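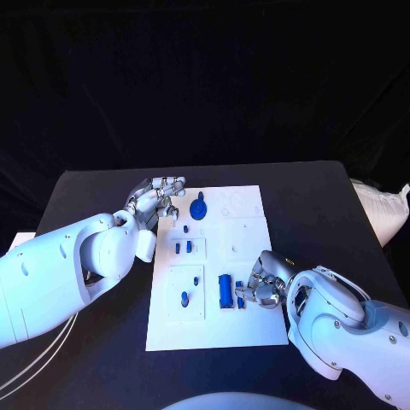 Blue pieces on a white board, with a robot arm on either side.

Contact lens orders: what changes in June

The Clurbridge store is moving its contact lens orders to a new supplier, Brokton, starting in June. Most customers will see little difference. The boxes, brands and prescriptions stay the same, and your order history has already been carried over. A few things do work differently, and they are set out in this item.

Pickup and delivery

Orders placed before 2 p.m. are sent out from the Brokton warehouse the same day. Home delivery is free on orders over $50. Under that amount you can still have lenses sent to the store at no charge and pick them up at the front counter. Bring the order number or the name on the account. If someone else is collecting for you, call ahead and leave their name with us.

Toric and multifocal lenses in less common powers are made to order and take longer. Damián Bañuelos, who handles lens orders at Clurbridge, suggests reordering when you open your last box. He can also look up the usual wait for your power if you call in the afternoon, when the phones are quieter.

Subscriptions

The old auto-ship plan ends when the supplier changes. If you were on it, you should have had an email with a link to the new plan. Payment details were not transferred, so you need to enter a card again before the next shipment can go out. You can choose deliveries every month or every three months, and skip one from your account page. There is no fee for canceling.

Customers on the old plan who had store credit will keep it. Credit shows on the account page under "Balance" and comes off the next order.

Prescriptions

We can't ship contact lenses on an expired prescription. The expiration date is printed on the copy you were given at your last exam, next to the base curve and diameter. A glasses prescription can't be used in its place, as it doesn't include those measurements. If your exam was done somewhere else, send us a photo of the contact lens prescription or give us the name of the office and we will contact them.

Hagos Woldegiorgis has added evening exam times at the Rees store for people who can't come in during work hours. Fittings for first-time wearers run longer than a regular exam and should be booked as a fitting, by phone. Please wear your glasses to the appointment and bring your current lenses if you have any.

Solution and cases

Zetia multipurpose solution is staying on the shelf in both stores. The twin pack now comes with 2 cases. The travel size has been dropped by the supplier and we are looking for a replacement.

Returns

Unopened, unmarked boxes can be returned or exchanged if your prescription changes. Opened boxes can't be taken back unless a lens is faulty. In that case keep the lens and its blister pack, and bring both to either store with your receipt.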